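Puswood Episode Notes

Welcome, and thank you for stopping by! Puswood is a small collection of viewer notes on the animated space-western serial Carbone, gathered one episode at a time by people who watched it the evening it came out and wrote down what they thought before reading anybody else. There are 326 notes in all, covering 79 episodes over 4 seasons.

Each note sits in its own plain text file, with the episode number on the first line, a score out of 100 on the second, and then as much grumbling or gushing as the writer felt like. Spoilers are everywhere — please don't open season three if you haven't seen what becomes of Captain Girano. 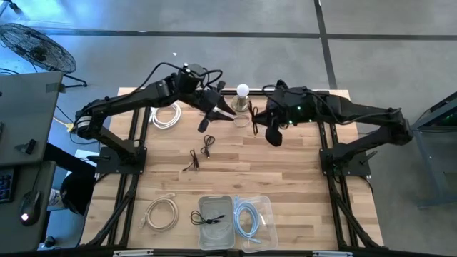

A reader going by Rolel wrote in to say the scores for the two-part finale shouldn't be averaged together, as most people only rated the second half and the first was, in Rolel's words, "forty minutes of walking down a corridor". I've left both scores in, side by side, and you can do as you like with them.

Some things to know before you dig in. The early notes are short and rather cross, and the later ones ramble (mine especially). Spellings of alien names have been left as they came. Episodes shown out of order in March keep their broadcast numbers, so the market heist comes before the one where they plan it.

Last tidied Fri 30 August. Corrections are very welcome, and so are new notes, however late you've come to the show.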